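Pletbridge Evening Classes
Looking After Surfaces – notes for session 8
Tutor: Dwynwen Gittins

I promised I'd write up the bit on wear before we move on to waxes, so these are my notes, tidied up a little and with the swearing at my old sander taken out.

We started with the difference between dirt and damage. It sounds obvious until you're bent over a table with a cloth! Dirt sits on top of the finish and will usually shift with warm water and a drop of washing-up liquid. Damage is a change in the finish itself, or in whatever lies under it. Stains are the awkward cousins in the middle, and I'd like you to treat them as dirt first and damage second – you can always get rougher later on.

Then we sorted damage by depth. A scuff is a rubbed patch that you see more than feel. A scratch is a line, and a fingernail drawn across it will catch slightly. A gouge has a floor and sides, and there's material missing. Please use these words in your workbooks, as several of you wrote "mark" for everything last time and I couldn't tell what you meant (Bellis group, I'm looking at you).
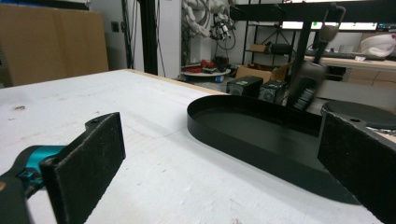
Fig. 3. White tabletop, matt surface: faint scuffs, dark specks and a few shallow gouges.

Pale surfaces are good to practise on. Specks stand out straight away, but shallow dents can vanish if the light comes from overhead. Turn the big light off and hold a torch low to one side. I do this with every piece that comes into my workshop, even the ones I think I know.

Abrasives next. The higher the grit number, the finer the paper, and 800 is about feel and sheen, so don't reach for it to take out a gouge. Fill first, let it go properly hard, then level it with something coarser and work up. On painted tops go gently at the edges, where the coat is always thinner than you think.

For next time: read the Tallora handout on fillers, all of it, including the dull page on drying times. Pick one surface at home, draw it to scale and mark every scuff, scratch and gouge with its own symbol. Bring the drawing and a torch. Old cotton rags welcome too – we've nearly run out.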